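Cell budgeting (robotics)

Cell budgeting is the practice of estimating, before purchase, the full cost of a robot work cell: the arm, the end effector, guarding, controls, software, training and floor preparation. It differs from ordinary equipment pricing in that the arm is often a minor share of the total. The term is used mainly by small manufacturers and teaching workshops.

Method

A cell budget is normally drawn up in two passes. The first lists items with a quoted price. The second lists items priced by labor hours, such as fixture design, wiring and acceptance testing. The Florham worksheet, a common template, has 63 lines and keeps a separate column for recurring costs — licenses, spare finger pads, calibration.

Contingency is added to the second pass only. Fourteen percent is the default in the Florham worksheet, though buyers with no prior installation often use a higher figure.

Example of use

The Wosonard workshop in Trevor planned a single-arm cell for sorting turned wooden parts. Its first budget allowed 1195 labor hours. After the layout was tested in simulation, the estimate fell to 993 hours, mostly through the removal of a second fixture. The saving was partly offset by a simulation license, which had not been listed.

Simulation as a budget item

Simulation software is entered either as a one-time purchase or as an annual license. Modeling time is entered separately. The Vemham guidelines advise against paying for detailed surface rendering at the planning stage, as reach, clearance and cycle time can be checked with coarse models. A rough polygonal disc with a wood-grain surface, placed at the gripper, is sufficient to stand for a round workpiece when finger spacing is being checked, even where the edges of its dark patches are visibly pixelated. Finer models are usually budgeted only when a vision system is to be trained on the rendered output.

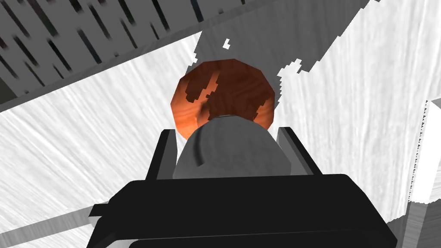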